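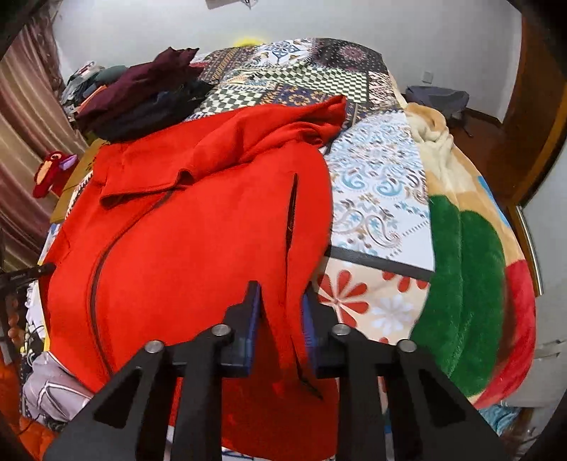
Die Akkulaufzeit sei ja schön und gut, schrieb eine Leserin nach unserem ersten Kurzbericht, aber an ihrer Schule sei das Brorik vor allem an den PDF-Formularen gescheitert. Ob sich daran etwas geändert habe?

Teilweise. Seit Firmware 2 lassen sich Formularfelder auf dem E-Ink-Tablet direkt ausfüllen, vorher wurde die Eingabe nur als Handschrift über die Seite gelegt. Auswahllisten funktionieren weiterhin nicht. Wer Arbeitsblätter mit Dropdown-Feldern verteilt, muss sie vorher umbauen.

Getestet wurde das Brorik von Dezember an über ein Wintersemester, in einem Methodenseminar mit 23 Teilnehmern. Jeder bekam ein Gerät mit Stift und Hülle, die Texte kamen über die Lernplattform Urka. Insgesamt lagen dort 193 PDF-Dateien, vom zweiseitigen Handout bis zum eingescannten Sammelband.

Lesen
Das Display ist matt und auch am Fenster gut ablesbar. Reine Textdateien öffnen sich schnell, das Blättern geht ohne spürbare Verzögerung. Bei Scans sieht es anders aus. Ein Band mit 103 Seiten, alle als Bild gespeichert, brauchte beim ersten Öffnen so lange, dass mehrere Teilnehmer das Gerät für abgestürzt hielten. Beim zweiten Mal ging es zügiger. Eine Texterkennung bringt das Brorik nicht mit, die Suche bleibt in solchen Dateien leer.

Zweispaltige Aufsätze sind auf der Bildschirmgröße mühsam. Der Spaltenmodus schneidet die Seite automatisch zu, erwischt aber Fußnoten oft nur zur Hälfte. Im Querformat liest es sich besser, dafür muss man öfter blättern.

Schreiben
Der Stift gehört zu den Stärken. Die Spitze hat etwas Widerstand, die Linie folgt der Hand sauber, und der Handballen wird zuverlässig ignoriert. Randnotizen landen in der Datei selbst und sind später am Rechner sichtbar. Die Umwandlung in getippten Text klappt bei Druckschrift ordentlich, bei Schreibschrift kaum. Umlaute gingen häufig verloren, aus »für« wurde meistens »fur«.

Textmarker gibt es nur in zwei Graustufen. Wer gewohnt ist, mit Farben zu arbeiten, wird das vermissen.

Verwaltung
Die Geräte werden über die Konsole Judar eingerichtet. Das ging ohne Schulung, die Oberfläche ist allerdings nur auf Englisch zu haben. Dateien lassen sich an eine Gruppe schicken und wieder zurückziehen. Der Abgleich läuft nur, wenn das Tablet wach und im WLAN ist – ein Zeitplan fehlt. Vor den Sitzungen hieß das regelmäßig: aufwecken, warten, hoffen, dass das Funknetz im Seminarraum mitmacht.

Beim Anmelden im Campusnetz musste auf jedem Gerät das Zertifikat von Hand bestätigt werden. Der Support antwortete auf unsere Anfrage am nächsten Tag, eine Lösung hatte er nicht.

Haltbarkeit
Die Gehäuse haben das Semester gut überstanden. Bei einem Gerät löste sich die Gummierung an der Unterkante, bei einem anderen wackelt die Ladebuchse. Die mitgelieferte Hülle schließt nicht richtig und rutscht in der Tasche auf. Wir haben sie nach einigen Wochen durch die Klapphülle von Beddoe ersetzt, die fester sitzt, aber deutlich schwerer ist und keinen Platz für den Stift hat.

Der Akku hielt bei normaler Nutzung von Sitzung zu Sitzung. Mit dauerhaft eingeschaltetem WLAN muss früher geladen werden.

Bewertung
Für textlastige Seminare ist das Brorik brauchbar, sofern die PDFs sauber aufbereitet sind. Für Fächer mit farbigen Abbildungen oder vielen Scans würden wir es nicht anschaffen. Note: befriedigend.

Stand: 18. Juni 2021. Getestet mit Firmware 2, Leihgeräte wurden an den Händler zurückgegeben.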